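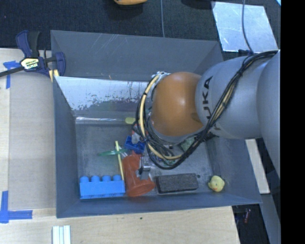

Gray sorting bin, mixed small items. Blue block at front left, orange-red cup on its side.

Ekside Sorting Room — Bins and Contents

This page covers the mixed-goods bin at the Ekside site and the items that pass through it. The text was put together in July from the bench notes and replaces the older sheet that listed only the bin dimensions. Part numbers follow the Starnoso catalog used in the room. Where an item has no Starnoso number it is filed under its plain name.

The room handles small household goods, toys and party ware that arrive mixed and leave sorted by material and shape. Stock comes in from the Cabrera store in lots of 200 pieces. The current lot is 1321. The entries below are short and are meant to be read next to the photo.

Bin, general
Open top, flat gray panels. The back wall is tall and the front wall is narrow, so the contents can be reached over the front without leaning on the edge. The left wall slopes down toward the floor. Fine pale scratches cover the back wall. They are cosmetic and are not logged.

Inclined panel, upper left
Shiny and silvery, with worn, speckled dark patches along the lower part. Wear of this kind is logged once per lot, by position only. Wipe with a damp cloth and dry at once. Do not use scouring powder, which leaves a haze that is hard to tell from real wear.

Seam
Bright metal, running horizontally where the inclined panel meets the floor. Thin items can catch at a joint like this one. Run a plastic scraper along it at the end of each lot and put whatever comes out back into the count.

Floor
Gray and scuffed. A scuffed floor is acceptable up to the point where a fingernail catches in it. After that the floor plate is turned over, and after the second side is worn it is replaced. The spare plate is on the rack under shelf 2.

Long blue block
Bright blue toy building block, rectangular, four rounded studs in a row along the upper edge. Filed under blocks, long. Blocks are sorted by length first and color second. The order was reversed in the older sheet and caused a good deal of double handling.

Darker blue block
Lies at an angle above the cup, with its hollow compartments showing. Same family as the long block for sorting purposes, logged separately by shade. The compartments should be checked before the block is binned, as beads and paper scraps lodge in them and will not shake out.

Cup
Translucent plastic, orange-red, wide flared rim. Cups go to the party ware tray, rim down, stacked no more than the height of the tray wall. A cup with a split rim goes to scrap. Hairline marks on the side are ignored. Translucent and solid cups are kept in separate stacks — they look alike under the room lights and the Cabrera store counts them as two lines.

Stick
Thin, pale yellow, leaning almost upright between the long blue block and the cup. Sticks have no Starnoso number and are filed under plain name. They are bundled with a paper band, never a rubber one, which marks the lighter colors in storage.

Green ring-like piece
Flat, translucent, and nearly edge-on from this side, so it reads as a narrow line behind the stick. Flat translucent pieces are the ones most often missed in a count. Tip the tray toward the window and look for the edge.

White prongs
Small, next to the stick and just above the cup. No entry until the full piece has been laid out on the bench. Partly hidden items are never logged from a photo.

Red and white piece
Behind the darker blue block, partly covered by the cables. Same rule as the prongs.

Notes on the count
Lot 1321 is entered in the Gikimness ledger on page 353. Counts are made at the bench after sorting, with blocks first, cups second and everything filed under plain name last. A piece that fits two groups is entered under the first one that applies. Corrections are written on a new line with the page number of the original entry — the original line stays as it is.

Trays are labeled on the short side. Labels from the older sheet carry a black border and should be taken off when found. Tray sizes and the full list of plain names are kept on the bench clipboard.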